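# Robots that learn from hand-held grippers: good numbers, small print

Hawthorne put out a short report in June claiming that a robot arm can learn table work from people who never touch a robot. The people carry a gripper by hand and do the job themselves, and the recordings become the training set. The report gives a success rate of 16 out of 20 for the best task, which was picking up a cable and placing it in a tray.

That is a decent result. It is also one result, and the summary page leads with it as if it stood for everything.

The method isn't new. What Hawthorne says it adds is a filtering step, called Clodwood, that throws out recordings where the tracked path of the gripper jumps or drifts. According to Retno Oei, the report's first author, the filter matters more than the amount of data. "We trained on 100 clean demonstrations and beat our own earlier run, which used all of them," Oei said.

How much of the gain comes from the filter is hard to say. The earlier run also used an older version of the training code, and the report mentions this in a footnote. Daniyal Rizvi, also an author, said the team did try the new code on unfiltered data, but only for 2 of the tasks, and that those numbers "were not ready" when the report came out. They would have been the most useful numbers in it.

Then there is the question of who did the demonstrations. The report lists 3 people, all from the lab, all of them used to the tool. Anyone who has watched a first-timer try to pinch a thin cord with one of these things will wonder what the filter would do with that. It might help a great deal. It might also throw out nearly everything, and then the claim that data collection is cheap starts to look shaky.

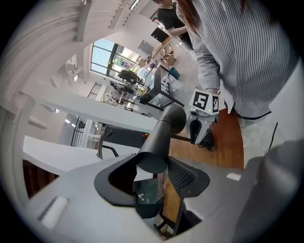 Myrtle Wojcik said she would hold off on any praise until someone outside Hawthorne had run the filter on their own recordings. She had read the report twice, she said, and still couldn't tell what cutoff was used to call a path bad, or whether it was picked before or after the test runs. "If it was after, the number doesn't mean much to me."

Oei's answer is that the cutoff was fixed early on and will be listed when the code is released. No month has been given for that. Rizvi said the recordings would come out too, though maybe not the rejected ones -- and the rejected ones are what an outside group would need in order to check the claim.

The harder tasks get less room. Coiling a cable is described as "promising," with no success rate beside the word. Opening a lidded box gets a single sentence. Asked about both, Oei said the trials were still going on and that the team didn't want to print half a result.

Fair enough, but the title of the report says "general table work," and so far there is one task with a full set of trials behind it. A longer version with the missing comparison is planned.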